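Forum > Automatisierung > Anschaffung und Planung

Thema: Zweiarmiger Aufbau für Spülbecken, was muss ins Budget?

ysaline_b
Hallo zusammen, wir planen für das nächste Jahr einen zweiarmigen Aufbau, der Geschirr am Spülbecken handhaben soll. Teller, Schalen, später Besteck. Zwei Angebote liegen vor, eins von Stollico, eins von Akel. Bei Akel sind die Greifer drin, bei Stollico extra. Der Antrag muss im Dezember raus. Welche Posten vergisst man gern?

f.hamel
Ersatzfinger. Wir haben im ersten Jahr 39 Stück verbraucht, eingeplant war ein einziger Satz. Bei uns kostete das Paar einige 200 Euro, je nach Greifer. Dazu Kabelführung, die stand in keinem Angebot.

Marcelle G.
Ich würde erst mal fragen, ob es zwei Arme sein müssen. Für Teller aus dem Becken ins Gestell reicht einer. Das halbiert Wartung und Ersatzteile.

ysaline_b
Ein Arm ist für uns keine Option, wir wollen von Hand zu Hand übergeben. Zwei Bilder von der Arbeit am Becken:

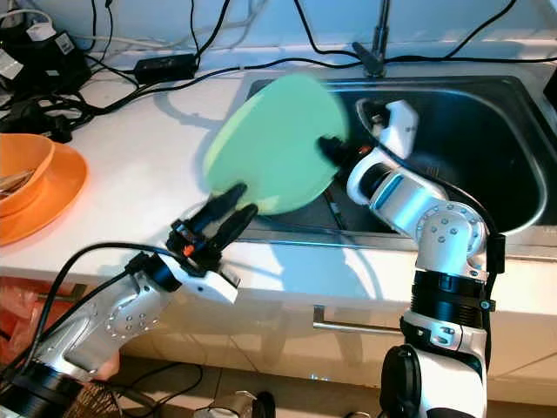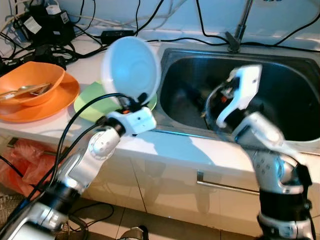
Beide Bilder: zwei Arme am Becken, Kunststoffschale im zweiten.

f.hamel
Beim grünen Teller im ersten Bild sind beide Greifer dran, einer klemmt rechts, der andere ist unten links mit den Fingerspitzen am Rand. Mit einem Arm müsste man den Teller zum Umgreifen ablegen. Insofern gebe ich Ysaline recht.
Was mir mehr Sorgen macht: die Kabel hinten auf der Arbeitsplatte und das Netzteil dazwischen, so nah am Becken. Plant Geld für eine ordentliche Verlegung ein. Wir haben 400 Euro für Kanäle und Halter ausgegeben, plus einen Tag Elektriker.

Marcelle G.
Umgreifen kann man auch an einer Ablagekante, so ein Teil kostet fast nichts. Ich bleibe dabei, dass der zweite Arm oft gekauft wird, weil er im Paket angeboten wird.
Beim Elektriker stimme ich zu. Netzteile hoch an die Wand oder in einen geschlossenen Kasten.

inesch
Wir haben die Greifer separat gekauft, Maillard, zusammen 1.044 Euro ohne Adapterflansch. Der Flansch kam acht Wochen später. Also: Lieferzeiten pro Teil abfragen und die Termine schriftlich geben lassen. Und das Geschirr mit ins Budget nehmen. Wir nehmen Kunststoffschalen von Cutley, davon braucht man mehrere gleiche, sonst sind die Versuche nicht vergleichbar.

ysaline_b
Danke, Flansch und Geschirr fehlten bei mir. Inès, habt ihr einen Wartungsvertrag?

inesch
Nein. Das Angebot lag bei uns über dem, was wir im Jahr an Teilen verbrauchen. Kommt aber drauf an, ob jemand im Haus schrauben kann.

f.hamel
Sehe ich anders. Uns ist im zweiten Jahr ein Gelenk ausgefallen, da hätte sich der Vertrag gelohnt. Zumindest für die Arme würde ich ihn nehmen, für die Greifer nicht.

ysaline_b
Dann frage ich bei beiden Firmen den Vertrag nur für die Arme an und melde mich mit den Preisen.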